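Iker Palacios
Burger arm, month four in the shared shop at Ollside. A long one tonight, so get comfortable (1/7) 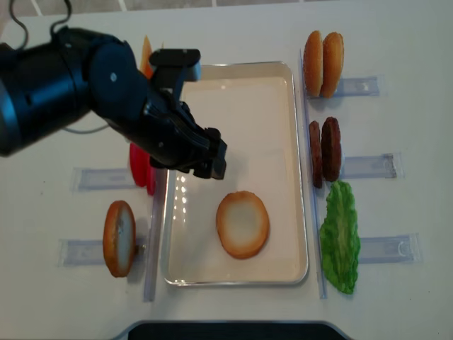
So the holders are finally where I want them, and I am so much happier with this layout than the last one! Patties, lettuce and the spare buns on the right, tomato on the left, tray in the middle so the arm never has to travel very far. (2/7)

I cut the clear acrylic on the shop laser, and my first batch gripped the tomato slices like a vise. Opened the slots up by 2 mm and life got better. Thank you to everyone at Jurngate who told me to do that back in November, I should have listened (3/7)

Lettuce is still my nemesis. Buns and patties will stand up politely and wait their turn, but a leaf just wants to lie down, so it needs its own approach angle and a much gentler close (4/7)

My log says 2,477 pick attempts so far, and I'd guess about 600 of those were me fiddling with one bun (5/7)

A few of you asked about the code. It's a messy little thing I call Minell, and I'll put it up once I've taken out the swearing in the comments (6/7)

Next up is cheese, and then the top bun, which has to land straight or the whole stack leans. If you've ever taught a gripper to let go of something slowly, please write to me, I'd love to hear how you did it (7/7)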